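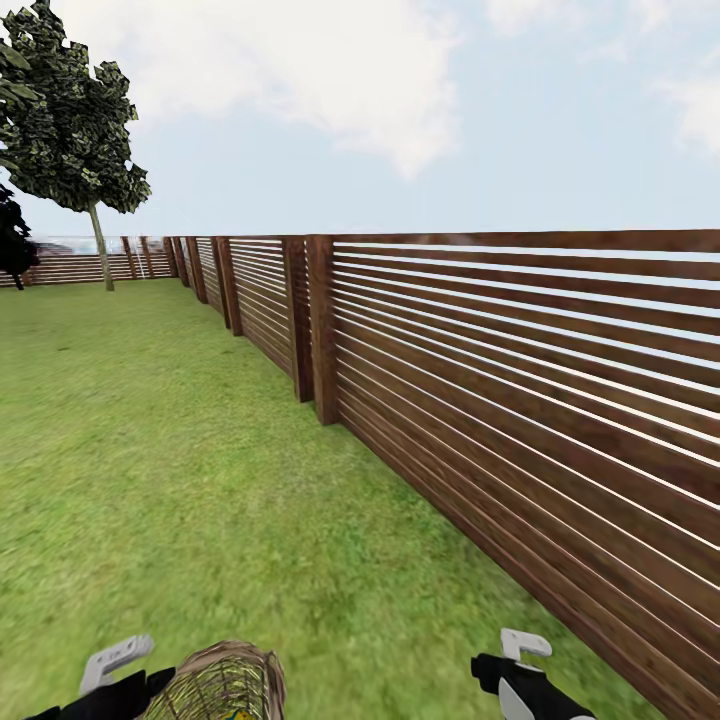 Fence, horizontal slats, gaps between boards.

October, Friday, 8 pm. Stain tests, cont. Skavside oil on strip 13 is still tacky, so the tin's "dries overnight" must refer to a night in Norway in December. Sanded strips 1 to 12 at 300 grit, which Gudrun says is far too fine for fence boards. She is right and I have the dust to prove it. Youssra wants 20 ml per strip, weighed this time, no more "a good glug." Need: rags, lids that fit, the scale back from Shehata.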